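The Day the Robot Leaned on the Motherboard

A small mix-up in a settings file, a cracked circuit board, and four very long seconds at a computer recycling bench
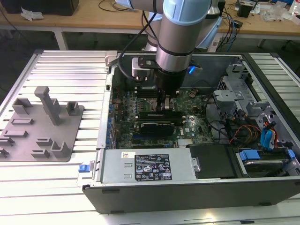

Trevor Tapley
Contributing writer, Workshop & Industry
26/12/2021

I heard it before I understood it. A kind of dry tick, like stepping on a plastic spoon, and then the arm just stayed there, pushing. My hand was halfway to the stop button and I swear it was moving through syrup.

I'd been at Codiria since breakfast, watching the team teach a robot arm to take apart old desktop computers. Codiria gets up to 600 of them a month from offices and school districts, and the good memory and drives are worth saving if you can get them out in one piece. People are great at this work and get sore thumbs from it. So there's an arm now, with a gripper on the end and a program called Pever telling it where to go.

Pever does one thing I found really clever. When the fingers come down on a part, it reads how hard they're pressing and backs off if the number gets too big. You can put your own hand on the wrist and feel it give! I did it three times, because who wouldn't.

What happened in the afternoon is that it didn't back off. The arm came down over the memory area of an opened computer, missed its spot by 2 millimeters, touched the top of a module instead of getting around it, and kept right on leaning. Four seconds, going by the log. The board cracked next to the memory slot. Then someone faster than me hit the stop, and the room got very quiet.

Nobody was hurt, and the computer was scrap anyway. But Liline, the lead technician, looked a little sick, and once she explained I felt the same way. "If it'll do that to a board, it'll do that to a finger," she told me. The bench got a handwritten KEEP OFF sign and the arm went back to its practice plate, a gray piece with slots and sockets on it where the team tries out its moves on parts that don't matter. 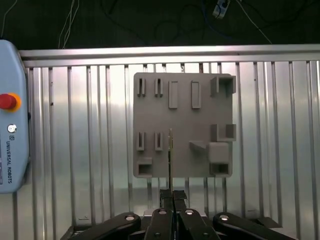
Finding the cause took the rest of the day and most of a pizza. Gaete, who wrote a good chunk of Pever, started by blaming himself, then a loose cable, then me (I'd been leaning on the table, fair enough). The real answer was sitting in a settings file. The team had two of them, one for practice and one for live teardown. The practice file lets the arm push a lot harder, so a stiff fit doesn't stop the run every few minutes. Somebody had copied it over in March to test one thing and never switched it back.

So why did it take so long to bite? The arm had been landing in the right place. A limit you never reach looks exactly like a limit that works, and every pickup had been clean until this one came in 2 millimeters off. Gaete kept scrolling back through the logs and muttering. I had another slice.

The fix is pretty dull. Pever now shows the active force limit in big type before every run, and a person has to type it in by hand to start. If the press goes over the limit for more than 300 milliseconds, everything halts and stays halted until somebody walks over and clears it. They also do a deliberate bad landing each morning, on a block of foam, to see the arm quit.

I asked to watch that one before I drove home. Liline set the foam down, stepped back, and made me step back too, farther than I thought I needed to. The arm came down, touched, and stopped. She wrote the time in a notebook and went to find her coat.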